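Remedios Javier
November 30, 2021

1/ OK so a few of you asked for the house rules we use for robot work on open computers, and I promised a thread, and then I sat on it for most of October. Sorry! Grab a coffee, it's a long one.

2/ Background: when I took over the bench rules at Fernden, they ran to 162 lines. I printed them out, read them on the train, and crossed out everything that was really a complaint about one particular person. That left 71. We're down to 16 now and I'd still like to lose a couple.

3/ These are shop rules. They sit under the real safety standards and they don't replace your risk assessment. If your safety person says something different from me, go with your safety person, please.

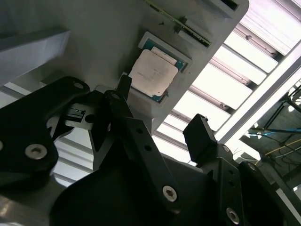

4/ My favorite rule is the oldest one: every part has a home, and the robot only picks from homes. No picking off the bare table, no "I'll just set it down next to the plate for a second." The processor gets a square pocket with raised walls, the long green strip gets a long slot, and if a part doesn't have a pocket yet, you print one before you write a single line of motion. People grumble about the print time. They grumble a lot less than they used to grumble about chips landing wherever.

5/ Rule two, hold a processor by its edges. Same as you'd do by hand! Nothing touches the pads underneath, ever, and no pushing down on the metal lid to "seat it better" in the fixture. If it sits crooked in the pocket, fix the pocket.

6/ Rule three is a boring one about force limits. Set them for the most delicate thing in the whole task and leave them there. We used to let folks raise the limit for memory, where you need a good shove, and lower it again for the processor. Guess how often the "lower it again" part got skipped. Now a raised limit is its own separate program with its own name, and it has to be started on purpose.

7/ Rule four, look in the socket before you go anywhere near the socket. Is the load plate open? Is the lever out of the way? Is the cover still in there? The cover stays in until the last possible moment, and the person running the bench says out loud what state it's in. Yes, out loud. Yes, even alone. I talk to myself all day anyway. 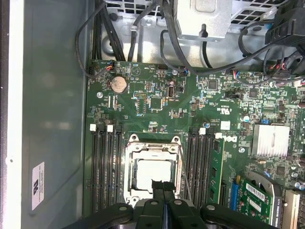 Virgilio Javier: Question on rule four. Who gets the final say on socket state, the person or the vision check? At Baluyot we had both and they kept disagreeing, so people started clicking through the warning just to get on with the day.

8/ @Virgilio great question, and it's where our wording changed the most. Either one can say stop, and it takes both to say go. If they disagree, it's a stop, and you write one line in the log about why. Clicking through isn't possible with us because we took the button away (you should have heard the howling). After a couple of weeks the log showed most of the disagreements came from glare, so we moved a lamp and that was the end of it.

9/ Which brings me to rule five: shiny stuff lies to cameras. Metal lids, load plates, bare aluminum, all of it. If your go/no-go depends on seeing an edge on something shiny, test it with the lights the way they'll be at the worst hour of the day. Ours is right after lunch.

10/ Rule six, stop above, then go down. There's a hover height over the socket, and the arm has to come to a full stop there before the last little bit. No blending, no smooth swoopy path, I don't care how pretty it looks. That pause is your chance to hit the button.

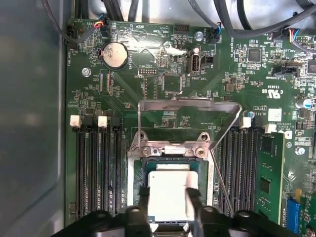 Over the socket, retention bracket open, processor in the fingers.

11/ Rule seven, hands. When the arm is live, hands are out of the case. If you need to tuck a cable, you stop the arm properly (the real stop, pausing the program doesn't count), you tuck the cable, you step back, you restart. I've sent people home over this one and I'd do it again.

12/ Rule eight, the computer itself. Unplugged, and left alone for a bit, before the side comes off. Grounding strap on whoever loads the fixture. Write down which slots had memory in them before you start so it goes back the way you found it. I keep a paper card for this, very high tech.

13/ Rule nine is floor stuff. Cables that run to the table get walked every morning, end to end, by a person with eyes. Anything that loops across where you'd put your feet gets moved or tied down before the first run. It's the least glamorous rule we have and the one visitors always compliment, go figure.

14/ Rule ten, reset means reset. Between runs the fixture goes back to the same layout, parts in the same pockets, same way around. Clullow let theirs drift for a while, and then couldn't compare one day's runs with the next. They'd done about 1000 by that point. Ouch.

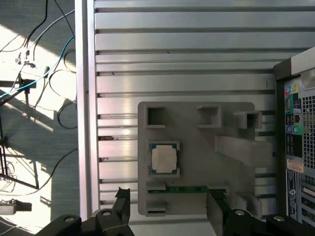
15/ The remaining six are mostly paperwork: who signs, where the log lives, what gets labeled, when a fingertip gets swapped, how you hand over at shift change, who's allowed to edit the rules. I'll type those up separately because my thumbs are done.

16/ If you want to borrow any of it, go ahead, and change whatever doesn't fit your bench. The Trirkon folks already turned theirs into a wall poster, with much better handwriting than mine. And if you've got a good rule for worn fingertips, send it over! Ours currently says "when they look bad" and I'm not proud of it.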